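Preparing a subtitle file for a feature film screening

Panya Nuchit
Last updated 2018-06-14

These steps apply to a feature delivered to Thaweesak in one language and shown with subtitles in another. They assume a locked picture edit and a finished dialogue list. If the edit is still open, stop after step 2.

What you need

The locked edit as a viewing copy with burnt-in timecode
The dialogue list, including songs and on-screen signs
Dremura 2 or later
A blank title sheet from the Angate folder

1. Check the frame rate

Open the viewing copy and read the frame rate from the file properties. Set the same value in Dremura under Project, Timing. A file timed at 25 and played at 24 drifts steadily, and the error is easy to miss in the first reel. Do not rely on the rate printed on the delivery note.

2. Import the dialogue list

Save the list as plain text with UTF-8 encoding. Thai and Telugu characters are lost under the older Windows encodings. Each line of dialogue becomes one event. Our last feature came in at 2,742 events before merging, and nearly 49 of those were crowd noises that were deleted.

3. Set the line length

The limit is 40 characters per line and two lines per subtitle. Break lines at a clause. Keep an article with its noun and a first name with its surname. Where a line will not fit, shorten the translation; do not reduce the type size.

4. Time the events

Set the in-point on the first frame of speech. Hold the out-point until the speech ends, then extend it if the reading speed is too high. Leave a gap of two frames between consecutive subtitles. Avoid carrying a subtitle across a cut to a new scene.

5. Songs and signs

Song lyrics go in italics without quotation marks. If the producer has asked for songs to be left untitled, remove the events and leave no blank ones behind. Signs are set in capitals and take priority over background dialogue.

6. Export and test

Export to the Stollex format, with one file per reel. Reel numbers in the file name must match those on the title sheet. Load the files on the screening server and play the opening and closing minutes of every reel. Chalerm Phromma signs the title sheet after this check.

Known faults

Italics dropped on export: the style was applied by hand. Apply it from the style menu.
First subtitle missing: its in-point falls before frame zero of the reel. Move it forward.
Squares in place of letters: the font was not embedded. Export again with Embed ticked. 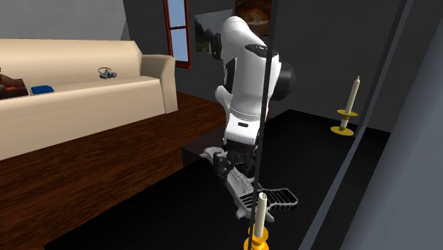
White robot arm above a candle in a yellow holder, computer render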